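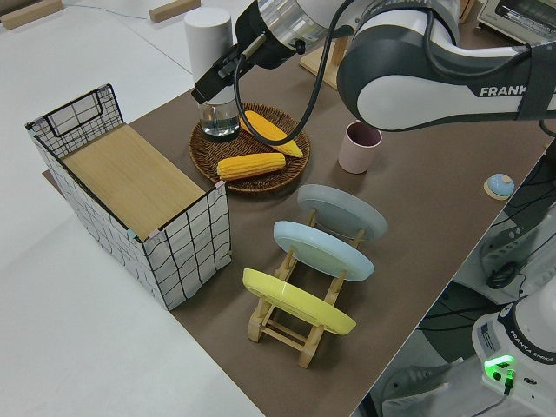 September 2025

Played Londemcombe this morning with the new wedge, the Verside 49 degree. Shot 88. Not a good score for me but the short game was better than it has been since April.

I had been carrying the Sakai pitching wedge for years and the grooves were worn flat. The shop let me try the Verside and the Costia side by side on the mat. The Costia felt lighter in the head and I kept catching it thin. The Verside sits a little open at address, and I had to learn to leave it alone – every time I squared it up by hand I pulled the shot left.

Front nine was slow. Waited on every tee. Two three-putts, both from above the hole, and a lost ball on the sixth when I tried to cut the corner with driver. Should have hit the hybrid and taken five.

Back nine went better. Got up and down from the bunker on 12, then hit the wedge from 102 yards on 14 and it stopped a few feet past the pin. Made that one. On 16 the same club from wet rough came out with no spin and ran through the green into the fringe. Chipped back and took bogey.

Grip is too thin for me. Will ask for one extra wrap of tape and see if that stops the left miss. Left knee sore on the walk up 18 – iced it after lunch.

Range tomorrow if it stays dry. Half swings only, 23 balls with the wedge, then putting.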